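Trucos para que la ropa de cama y las mantas aguanten el cambio de temporada

¡Ha llegado ese fin de semana! El de bajar los edredones del altillo, subir las sábanas finas y descubrir que la manta del sofá huele a armario cerrado. A mí me encanta (sí, ya sé que somos pocos), y como cada año me escribís preguntando por el tema, he juntado todo lo que hago en casa, con los fallos incluidos.

Antes de guardar nada

Se guarda limpio y se guarda seco, y lo segundo es lo que más se nos olvida. Una sábana que parece seca al tacto puede seguir húmeda en las costuras y en el dobladillo. Yo la dejo una noche entera extendida sobre el respaldo de las sillas, aunque haya salido tiesa del tendedero. Desde que lo hago no he vuelto a ver un punto de moho, ¡y vivo en una casa que rezuma en cuanto caen cuatro gotas!

Nada de suavizante en el último lavado. Deja una película que con los meses se pone rancia y amarillea el algodón blanco. Un chorrito de vinagre de limpieza en el cajetín va de maravilla, y el olor se marcha al tender.

Las manchas, por favor, antes de la lavadora. Jabón de pastilla frotado en seco, un ratito de espera y al tambor. La de café con leche que tenía en la colcha de invitados llevaba allí desde marzo y salió a la segunda.

Doblar, enrollar o meter al vacío

Las sábanas, dobladas y dentro de una de las fundas de almohada del mismo juego. Es un truco viejísimo y sigue siendo el mejor que conozco: coges el paquete y lo tienes todo.

Las mantas de lana, enrolladas y sin apretar, con una tira de tela de algodón para sujetarlas. Si las doblas siempre por el mismo sitio acaba marcándose una raya que luego no hay plancha que la quite.

Los edredones de plumas no los metáis al vacío durante meses. La pluma aplastada tarda muchísimo en recuperarse y a veces se queda apelmazada en las esquinas. Los de fibra lo llevan algo mejor, pero yo prefiero una bolsa grande de tela. Compré 2 en Gostidari hace unos inviernos y ahí siguen, con la cremallera impecable.

¿Y el plástico de la tintorería? Fuera en cuanto entréis por la puerta. Encierra la humedad y se pega a las fibras. A mí me sirve para tapar el suelo cuando pinto macetas.

Contra las polillas

Madera de cedro, siempre, y lijada de vez en cuando para que vuelva a oler (con un papel fino bastan un par de pasadas). La lavanda huele de cine pero hay que cambiarla más a menudo de lo que pensamos. Apunto la fecha en la bolsita con rotulador y así no me engaño.

Si sospecháis que ya hay inquilinas, bolsa bien cerrada y al congelador 5 días. Después se deja que vuelva a temperatura ambiente sin abrirla, se sacude en la terraza y se lava. Con la manta de viaje que heredé funcionó a la primera, y mira que la tenía medio sentenciada.

Para devolverles la vida

Los edredones recién sacados están tristes, pobrecitos. Secadora en frío con 2 pelotas de tenis limpias, 22 minutos, y salen como una nube. Sin secadora también se puede: tendidos a la sombra, un buen meneo cada vez que paséis por delante y paciencia.

Para el olor a armario, bicarbonato espolvoreado sobre la manta extendida, una siestecita mientras actúa y aspiradora con el cepillo suave. En lana oscura probad antes en una esquina, que puede quedar blanquecino en el tejido.

Y otra cosa que me cambió el altillo: etiquetas de cartón atadas con cordel, con la medida de la cama escrita bien grande. ¡Se acabó bajar tres juegos para encontrar el de 90!
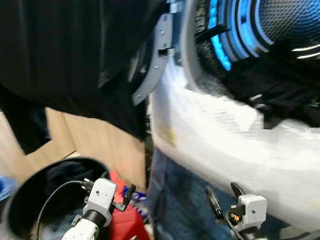 Tierney: Lo de la sábana dentro de la funda lo hago desde siempre, pero lo del suavizante no lo sabía y ahora entiendo por qué se me amarillean las blancas. Una duda con el congelador: ¿serviría también para un cojín de lana relleno, o el frío no llega bien al centro? Tengo uno bastante gordo y no me atrevo a lavarlo entero.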